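About Us
By Eun-ji Yoo
Updated June
Print this page | E-mail this page

Mesel started with a knot. I had three thin chains in the bottom of a travel bag, I spent a whole evening on them with a sewing needle, and by midnight I was drawing necklace stands on the back of a receipt! We now work out of two rooms in Skistthorpe, and we still love talking about where people keep their jewelry (a soup bowl is the most popular answer, by the way).

The piece most people know us for is the Wasura, our tabletop necklace stand. It's pale natural wood with a flat base and two crossbars, each with its own row of small hooks, so a long chain can drop straight down from the top and bracelets can go on the lower bar.
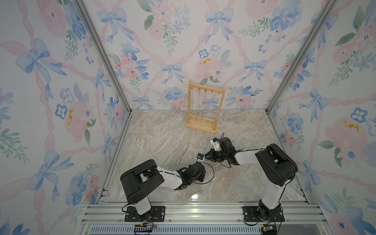
The Wasura with silver and gold necklaces on the top bar.

We made 100 stands in our first year and 836 last year, and every one gets its hooks set by hand. Fine chains are the fussy ones - they slide, they twist, they grab each other - so we spent ages on the spacing between hooks.
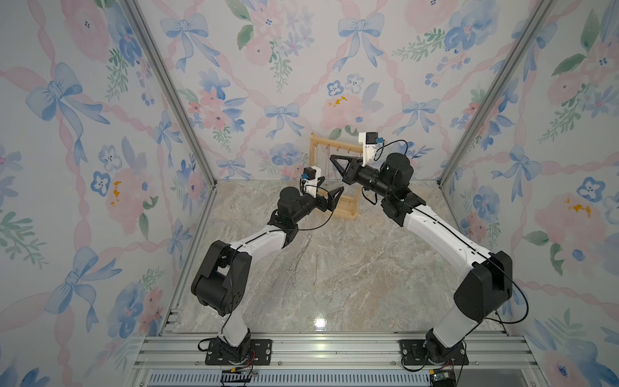
Swati is our other project, a repair evening that begins at 6:30 p.m. on the first floor. Bring your tangles! We have good lamps, pins and plenty of tea, and you're welcome to stay and chat once your clasp is fixed.

We also love a bit of pattern. Roses, bows, pansies, ribbons, we'll take all of it, and plain wood looks wonderful in front of a busy wallpaper.
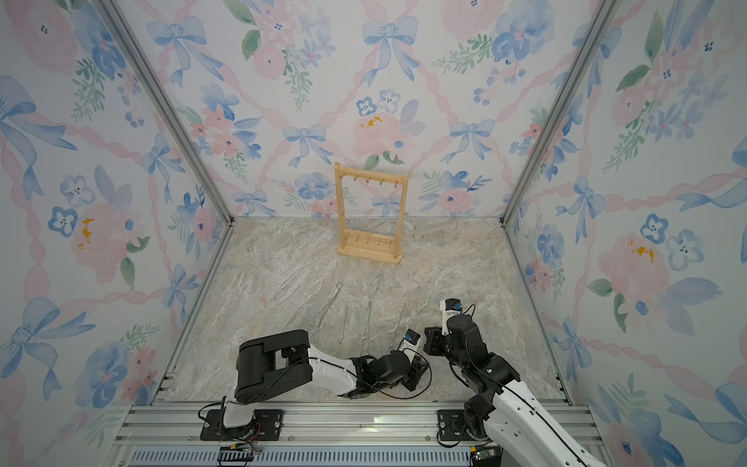

If you're setting up a stand at home, hang the longest necklace first and give it a hook to itself. Pendants do best with a gap on either side. Questions are always welcome, and so are photos of your own setup.

E-mail Eun-ji | Print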